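**Packing up the desk junk: one box or sort it first?**

**gingham_gal**
Okay so we're moving to Ondville in September and I've reached the small stuff. You know, the adapters, the cups, the little toys, everything that has no drawer of its own. My plan was to put it all in one cardboard box and deal with it at the other end. My sister says I'll regret it. Thoughts??

**dendent4**
Your sister is right. I did one big mystery box in my last move and it took me 18 days to find a phone charger. Sort first, even if it's only sandwich bags.

**boxtop_betty**
Disagree! Small stuff fills the gaps around bigger stuff. Just don't drop a power adapter in with the prongs bare, they scratch everything. Sock over it, done.

**gingham_gal**
Ooh, sock. Okay, where I'm at (pink checks, rainbow and all, don't judge my taste):

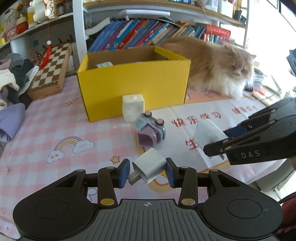
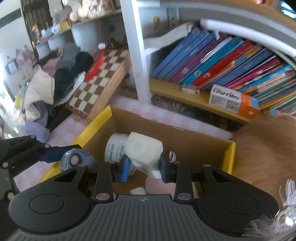
**Sadirau**
*Forum moderator, Packing & Moving*

Love the rainbow. I'd wrap that white cup before anything else goes in with it, a dish towel is plenty. And I'm with dendent4 on cords and plugs: one bag, labeled, and it rides in the car with you.

**boxtop_betty**
A label for one adapter, lol. Mine go in the cup. Saves room and pads the inside.

**dendent4**
Metal prong inside a cup?? Please no.

**boxtop_betty**
IN A SOCK. Read up!

**gingham_gal**
Haha okay, going with a cord bag, and the toys can fill the gaps. The cup gets a towel. Does anybody tape the bottom of the box twice or is once enough?

**Sadirau**
Twice, and one strip across the middle.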